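Vuviten publishes working rules for hand-held gripper sessions

Vuviten has put its house rules for hand-held gripper work into writing, and they apply at both of its sites from Saturday. The text runs to 18 points and replaces a set of notes that teams had been passing around by email.

Most of the points deal with the work area. Cables have to be checked before each session, and the tabletop is to be wiped down between tasks. Operators take a break after 31 minutes - sooner if a wrist or forearm starts to ache.

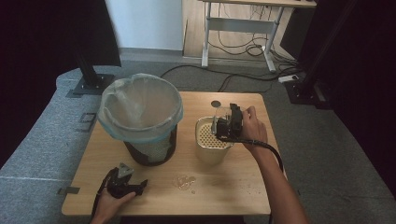 Page last changed: Saturday, 9:18 a.m.

Household tasks, such as those with a lined trash can on a table, get a section of their own. Beril Karaca, who led the drafting, said it took five rounds of comments to settle. "People wanted to know when a liner has to be changed and who signs for it," she said. "Now it's on one page."

Sessions that break a rule can still be kept, but they must be marked and looked at by a second person. Selim Saraç of Sulteo, a partner firm, said his teams will follow the same text and send in changes as they come up - the first review is set for December.

Contact: Vuviten press desk | © Vuviten. All rights reserved. | Back to top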